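Section 4: Cleaning and sorting utensils in the shared kitchen
Rantala Serviced Residences – Residents' Set-up Guide
Revised 2021-03-21

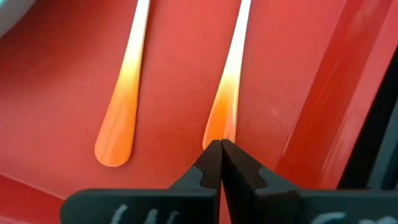

These instructions apply to all kitchens at Broston House. Residents should read Section 3 (Water and Power) before using the dishwasher for the first time.

4.1 Before the first wash

1. Remove all labels and leave the items to soak in warm water for 30 minutes.
2. Wipe away any remaining glue with a soft cloth and cooking oil. Do not use wire wool.
3. Rinse under the tap and dry by hand.

Note: New plastic items may give off a slight smell. It normally fades after the second wash.

4.2 Daily washing

1. Scrape food into the caddy under the sink.
2. Place light plastic items in the upper rack only, away from the spray arm.
3. Select programme 2. The door locks when the cycle begins.
4. When the cycle has ended, open the door slightly and wait for the steam to clear.

CAUTION: Do not put plastic utensils in the lower rack. The heating element is directly beneath it and may soften or bend them.

CAUTION: Knives must be washed by hand and returned to the block at once. They must not be left in the sink.

4.3 Removing stains

Tomato, turmeric and beetroot will mark most plastics. Mix two spoonfuls of bicarbonate of soda with a little water, spread the paste over the mark and leave it for 40 minutes before rinsing. Bleach is not permitted in the shared kitchens.

Items that remain stained may still be used. Items that are cracked, chipped or sticky to the touch must be thrown away.

4.4 Storage

1. Check that each item is fully dry, including the handle.
2. Return it to the drawer marked with your floor number.
3. Keep the drawer liner flat – a folded liner will stop the drawer from closing.

Drawer liners are changed each February. Please empty your drawer when asked to do so by the house office.

Lost or damaged items should be reported to Ineke Groen at the house office, extension 87. For faults with the dishwasher, see Section 6.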